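On the Keeping of a Household Inventory

Filed under: Home, Records, Insurance

The purpose of this post is to set out, for readers who have asked, the method by which the contents of my house are recorded and the record maintained. An earlier post on the Lullerton move prompted several messages on the subject, and it seemed more efficient to answer them together. The method has been in use for two moves and one insurance claim. It has been revised after each.

Background

The first inventory was prepared in haste. A supply line under the upstairs sink failed in the Namamberg house during the month of August, while the house was closed up, and the ceiling of the room below came down. The insurer requested a list of damaged contents, with the approximate age and replacement cost of each article. I had supposed that I knew what was in that room. I was able to name the furniture, the lamp, the rug and the radio without difficulty. The remainder took several evenings and was incomplete when it was submitted. A set of table linens was remembered only at the following holiday, after the claim had been closed.

The settlement was fair as to what had been listed. It could not be otherwise as to what had not. The linens and a number of books were replaced at my own expense, and the books have not all been found.

After that experience I resolved to keep a standing record. The first version was a bound notebook, which has the advantage of requiring no equipment and the disadvantage of being kept in the house it describes. It was later transcribed to a spreadsheet, and the notebook was retained for working notes only.

Scope of the record

The question most often put to me is how much to include. My own threshold is low, but it is not the same in every room. Articles of furniture, appliances, tools, instruments and artwork are entered individually. Books are entered by shelf, with a separate line for any volume that would be difficult to replace. Clothing is entered by category, with a separate line for coats, boots and formal wear. Kitchen goods are entered by drawer or cabinet.

The last category is the one that most people omit. A single drawer of kitchen goods appears to be worth very little. When the contents of an entire kitchen must be bought again within a short period, the sum is considerable. At the time of the Namamberg claim I would have estimated the contents of my kitchen, excluding appliances, at 800 dollars. When the shelves were later entered line by line, the figure came to more than 2000.

Consumable goods are not entered. The exception is the chest freezer, which has a single line of its own and is reviewed when the rest of the basement is reviewed.

Articles on loan are entered in a separate sheet. There are few of them, but it is useful to know which they are. A borrowed stepladder was once carried from one town to another through the absence of such a sheet.

Form of the entries

Each entry consists of the following: room, position within the room, description, maker if known, month and year of purchase if known, price paid if known, and a note. The words "if known" are important. In the first version I left a row unfinished whenever a field could not be completed, and there were soon so many unfinished rows that I stopped adding new ones. Blank fields are now permitted everywhere except in the room and description columns.

Descriptions should be plain. "Lamp, brass, green shade" is sufficient. "Reading lamp" is not, as there are several. I have found it useful to begin each description with the noun, so that the sheet may be sorted and all of the chairs will fall together.

The note column is intended for repairs, but it has gradually taken on other uses. It now records which key opens the desk, where the spare leaf of the table is stored, and the color of the paint in the hall. These facts do not belong in an inventory in the strict sense. They are consulted more often than anything else in it.

Receipts are kept in one box, in order of date, and are not cross-referenced. I attempted cross-referencing for a season and gave it up. When a receipt is wanted, the month of purchase is enough to find it. Receipts printed on thermal paper are copied upon arrival. Those from the Marchand appliance store had faded to nothing within two years, including the one for the range.

Order of work

For a first inventory I recommend beginning with the smallest room. In my case this was the hall closet. It was finished before lunch and it established the pattern for the rest. A friend who began with her garage did not complete the garage.

Within a room, work from the door to the left and continue along the walls until the door is reached again, then do the center. Drawers are to be opened and closets emptied, at least partially. It is tempting to discard things at the same time. I would advise against this. Sorting and recording are different tasks, and when they are combined the second is abandoned in favor of the first. A mark in the note column is enough to identify an article for later removal. In the current sheet the letter R is used, and a good many articles have carried it through both moves.

A room should be completed in one sitting where possible. If it must be left, the position should be written down. "Stopped at second drawer" is worth the few seconds it takes.

The total in the present house is just under 1000 lines. That number is of no significance in itself and should not be taken as a target. The Bamer apartment, which was smaller and in which I lived for only a short time, required fewer than half as many.

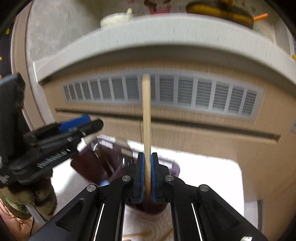
6 min read

Review and maintenance

A record of this kind begins to decay as soon as it is made. The principal means of preventing this is a fixed review. Mine takes place twice a year, once when the storm windows go up and once when they come down. The two occasions were chosen for the reason that they cannot be forgotten and that every room must be entered in any case.

The review does not involve reading every line. The sheet for each room is printed and carried to the room, and the room is compared against it. Additions are written at the foot of the page. Removals are struck through in pencil and are transferred to a second sheet, titled Departed, with the month and the means of departure. That sheet has been more useful than anticipated. It has settled several questions as to whether a thing was lost, lent, sold or given to the church rummage sale.

Between reviews, only purchases of some consequence are entered at the time. All others wait. I previously attempted to enter everything on the day it came into the house and found that I was deferring small purchases in order to avoid the paperwork.

Storage of the record

Two copies are kept outside the house. One is with a relative in another town, on paper, in a sealed envelope that is replaced after each review. The other is held electronically. The paper copy may appear excessive. After the ceiling failed, however, the computer was among the articles damaged, and the password to the account was written on a card in the same desk.

The envelope also contains the policy number, the telephone number of the insurer, and the location of the water shutoff, the gas shutoff and the electrical panel. Readers who adopt no other part of this method are encouraged to write down the location of the water shutoff and to confirm that the valve turns. The one in Namamberg did not.

On photographs

Several correspondents have asked whether a written list is necessary at all, given that one may simply walk through the house with a telephone and record everything. Photographs are accepted by most insurers as supporting material and I do take them, one wall at a time, at each review. They do not show the inside of a closed drawer, and they cannot be sorted. I would regard them as a companion to the list. If time allows for only one of the two, a set of photographs made this afternoon is to be preferred to a list that will be started in the spring.

Matters outstanding

The attic in the present house has not been entered. It contains the boxes from Lullerton that were never opened, some of which I believe to be boxes from Bamer that were never opened in Lullerton. They appear in the record as a single line, "Boxes, attic," with no value given. It is my intention to address them before the storm windows go up.

A blank copy of the sheet will be sent to any reader who requests one through the contact page. It has seven columns, and the widths will need to be adjusted before printing.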